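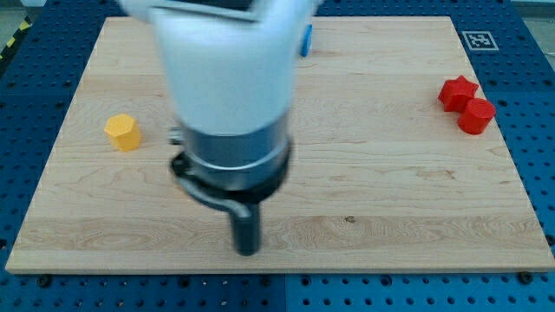

I've fallen for pale wood again. It started at the Wesside sale, where I'd only gone for a lampshade (still haven't got one), and came home with a great big slab of maple under my arm instead. £30! Sinéad Ní Bhriain says I paid too much, but she says that whatever I buy.

What I love is the grain. Long streaky bands running the length of it, then a few darker knots where you least want them if you're fussy, and I'm not. I rubbed mine down on Saturday with the fine paper, wiped it, let it dry, then did it all over again when it went furry. Two coats of oil after that — thin ones, with an old sock.

It's meant to be a shelf over the radiator, although Tobiloba Onuoha reckons it'll bow in a week and I should use it for bread. It would be a LOT of bread. For now it's leaning in the hall and I keep stroking it on my way to the loo.

If anyone knows a decent oil that doesn't smell of fish, please leave a comment, as I've got the back still to do.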